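Small things on a white table
Speaker notes, Bukola Briggs, Gandlow maker evening, July
Slot: 20 minutes including questions. Clicker is in the side pocket of the blue bag. Wifi code for the laptop ends 3774.

OPENING

Hello, thank Aiman for the introduction, thank Soudabeh for sorting the projector. Say where I'm from (Bilurville, one bus, no changes, come and visit).

I want to talk about looks. Wooden boxes, wheels, buttons, engraving, what sits next to what. People at these evenings are very good at asking what a thing does and I love all that, but tonight I want us to spend time on the outside of small projects, the part your hand meets first.

Quick show of hands: who has something they made sitting in a takeaway tub with holes cut in the lid? Mine did for two years. It was a plant waterer and the tub used to have noodles in it. It worked beautifully and I hid it behind the curtain whenever my sister came round.

WHY THE TABLE MATTERS

Start with what's underneath. I've become a huge fan of the plain white tabletop. Pale wood looks warm on it, blue looks very blue, and a small black screw shows up straight away when you drop it. At home I work on brown oak and I lose screws constantly. Aiman found one of mine in a scone.

It does show everything, mind. Pencil marks, glue, the ring from a mug. Melamine sponge and a bit of patience. Don't use the rough side of a kitchen scourer, I did that to the desk at Flisora and you can still find the patch by running a finger over it.

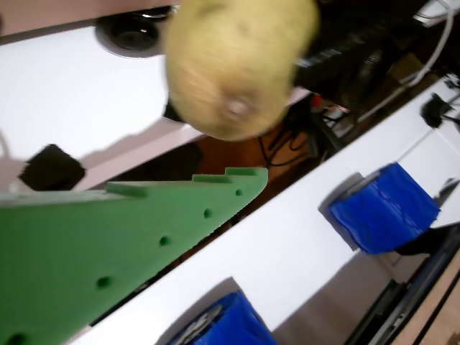

The other thing I like about a white surface is shadows. Put something down near a window in the morning and you can see straight away if it's sitting level. A box that rocks has a shadow that shifts when you press the corner. I check every box that way now, before it gets any finish on it.

Pause here for water. I talk too fast in the first part, Riaan says so every time.

WOOD FIRST

Pass round the three sample panels — plain, oiled, oiled and sanded back. Ask people not to keep the oiled one, it's the only one I've got.

Points to make while they go round:

Thin plywood cut on a laser gives you a crisp dark edge that people either sand away or leave. Leave it! It draws a line round the shape for free and it makes the finger joints look deliberate.

Keep the top panel calm. Decide early what goes on it and where the empty space will be. My first lid had eleven holes in it and looked like a colander. (Show the lid. It gets a laugh, let it.)

Test the engraving on an offcut from the same sheet. Two sheets from the same shop can burn quite differently, one comes out chocolate brown and the other looks like weak tea. I've got a shoebox of test pieces and I go back to it more than I go back to any book.

Gemechu's tip, and credit him for it as he's in the second row: put masking tape over the wood before you engrave, then peel it. No smoky halo. Peeling takes ages on small letters and he recommends doing it in front of the cricket.

AN OBJECT I KEEP COMING BACK TO

Next slide. Give them a few seconds with it before I start talking.
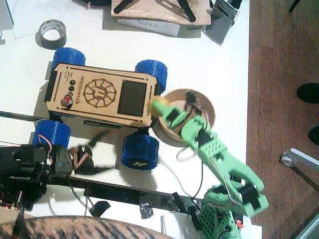 Small rover with a plywood body, engraved "microverch", and a round wooden bowl next to it.

Start with the colours. Pale wood, black ends, chunky blue wheels. If you squint it's nearly a toy from a good toyshop, and I mean that as the highest praise. The wheels are printed and the body is cut, two completely different ways of making, and they get on so well together. The ribs on the wheels help. There's a lot of texture at the corners, so the flat wood in the middle has somewhere to rest.

Then the top. A round gear-like emblem with a letter in it, the name running alongside, and a dark square screen set into the panel. I'm very keen on how the emblem and the screen sit side by side, one round and brown, one square and black. You could swap either for something fancier and lose the whole balance.

Buttons! Two small black ones, and one red one with a silver rim. I couldn't tell you what each of them does and for tonight I don't mind. My eye goes to the red one first and I'd bet yours did too. If you only have money for one nice button, make it red and give it a metal rim.

And the bowl. It has light wooden walls and a pale inside, so it sits happily next to the body of the rover. I'd like to make a real case for bowls. If there's a small ball, or beads, or a handful of nuts and bolts anywhere near your project, give them a proper bowl. A round one with low sides, so fingers can get in. That little spot of yellow from the ball does wonders for all that tan and blue as well.

Somebody usually asks whether you should buy the bowl or make it. Buy it. Charity shops are full of them. If you do want to make one, talk to Riaan at the break, he turned five last winter and has opinions on sycamore.

THINGS TO TRY AT HOME

Put these up as one slide and read them slowly, people like to write them down.

Pick one wood and one bright colour. Black is allowed as well.

Draw the top panel at full size on paper and leave it on the kitchen table overnight. Look at it again over breakfast.

Cut the screen hole a hair too small and file it out. Going the other way means a new panel, ask me how I know.

Round over the corners that people will hold. A fine sanding stick from the nail counter at the chemist is perfect.

Engrave the name. Even a silly name. Our plant waterer is called Sitompul after the street Soudabeh lived in as a student, and ever since it's had its name on the front it has lived on the windowsill where everyone can see it.

Set it on something white and step back before you call it finished.

IF THERE'S TIME

The story of the Flisora open day, when we laid out 8 boxes from the beginners' course in a row and people kept picking up the same one. It was the smallest, cut from a leftover bit of sheet, with a single round knob. Its maker had very nearly left it at home. Keep this short, I tend to wander off into the bit about the cake.

Skip the hinge section unless someone asks. The hinge samples are in the tin if they do.

QUESTIONS I USUALLY GET

What finish on the wood? Hard wax oil, two thin coats, old T-shirt. Varnish looks plasticky over engraving, at least the way I put it on.

Does the ply warp? A bit, if you cut it and leave it lying in a sunny spot. Keep the sheets flat under something heavy. I use the encyclopaedias.

Can you paint it? Of course you can! I'd try the ends or the feet first and keep the top bare.

Where do you get blue like that? I don't know which blue those wheels are. I've ordered three different reels trying to match it and the closest so far is still too purple. If anybody has one they think is right, bring me a scrap, I'd be delighted.

Remember to collect the oiled panel. Lights back up, hand over to Gemechu for the raffle.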